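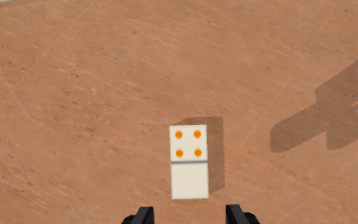

Surface Finishes / Tabletop Coatings

Stodach 804 Clear Matte Coating

Stodach 804 is a two-part, water-based clear coat for interior wood tabletops, counters and shelving. It dries to a flat finish with low glare and can be applied over stained or bare wood. It is not intended for floors or outdoor furniture.

Mix part A and part B at a ratio of 4:1 by volume. Stir slowly for 2 minutes and let stand until bubbles clear. Apply with a foam roller or a fine brush, working along the grain. Sand lightly between coats. Mixed product must be used the same day; do not return it to the can.

Abrasion: 3,000 cycles to first visible wear, two coats on maple
Container: 900 ml kit, parts A and B included
Sheen: matte
Cleanup: soap and water before cure
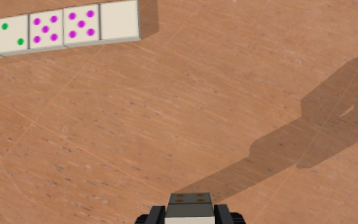 Pirnstead Coatings Group, Technical Products

Oily woods should be wiped with solvent and coated within the hour. Old wax must be removed completely. On open-grained wood, use Trultel Grain Sealer as a first coat and allow it to dry overnight. Do not use sealers containing silicone.

Light items may be placed on the surface after one day. Wait a full week before using placemats, rubber feet or cleaning sprays. Water rings that appear during the first week usually fade as the coating cures.

Store both parts above freezing. Part B thickens once opened and should be used within one month.

The 804 kit replaces the earlier Yoon two-coat system. The two products must not be mixed. For test panels or bulk orders, contact Seung-woo Oh, Technical Products. Orders received by noon Wednesday ship the same week.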